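Papers > Robotics > Manipulation > Full text
Search this volume Enter title, author or keyword Go Advanced search

4. Shelf planning in simulation

4.1 Task and set-up

The planner described in Section 3 was first tried on a tabletop, where the arms come down on an object from above. Shelves are harder for it. The boards limit the way in, the objects on the upper board take up room the elbows might otherwise use, and a hand that is well placed for the grasp may have no clear way out again. We therefore built a set of shelf scenes in the simulator and ran the planner on them without changing its cost terms.

Each scene has one shelf unit with two boards and a small number of grocery items, placed at random and then left to settle under gravity. Items which fall off the shelf while settling are removed and drawn again. Items which end up leaning are kept, as we wanted the pose estimator to deal with them. The robot has two arms and stands in front of the unit. It is told which item to fetch and which board it is on, but not the pose.

Figure 3 shows the pre-grasp stage for a target on the lower board. At this stage both hands are open and the fingertips are held just in front of the board. The planner has picked a hand for the soup can but has not yet committed the other arm, which is kept near the pudding box so that it can be used if the first choice is dropped.
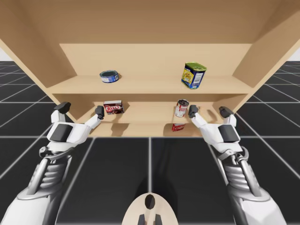
Figure 3. Pre-grasp stage in the Dolville shelf scenes, lower board. The right hand is assigned to the soup can.

The pre-grasp stage ends when two checks pass. The first is a clearance check on every link of the assigned arm against the shelf boards and side panels. The second compares the pose estimate with the one used to make the plan. If the two differ by more than a set limit, the plan is thrown away and a new one is made from the present arm position. We found it better to do this with the arms already raised, as a return to the rest pose costs time and often brings the forearm close to the board edge on the way back.

4.2 Choice of hand

The choice of hand follows the rule given by Kopecký, with one change. In the original rule the nearer hand is always used. On a shelf this works poorly for objects close to a side panel, where the outer finger has little room to open. We add a cost for the free space on each side of the object, taken from the same distance map that is used for the clearance check. Where the costs are equal the nearer hand is still chosen.

4.3 Runs

We ran 2,763 scenes with the full planner and the same scenes again with the added cost switched off. Scene files, seeds and settings were kept in Mama, our run manager, so that any single run can be played back. Each plan was allowed up to 20 seconds. A run was counted as a planning failure if no path was found in that time, and as a contact failure if any link touched the shelf before the fingers closed.

The most common cause of planning failure in both sets was a tall object on the upper board above a target near the back of the lower one. Such an object does not block the hand directly, but it hides part of the upper board from the distance map, and the map treats unseen space as full. A further 225 scenes were set aside to study this case and are discussed in Section 5.

Contact failures were mostly at the front edge of the lower board. Vendula Zeman traced many of these to the fingertip model, which used a shape slightly smaller than the pad in the simulator. The model was corrected and all runs were repeated. Malcolm Sowerby wrote the playback tool and checked the repeated runs against the Driltport logs. Only the repeated runs are reported in this paper.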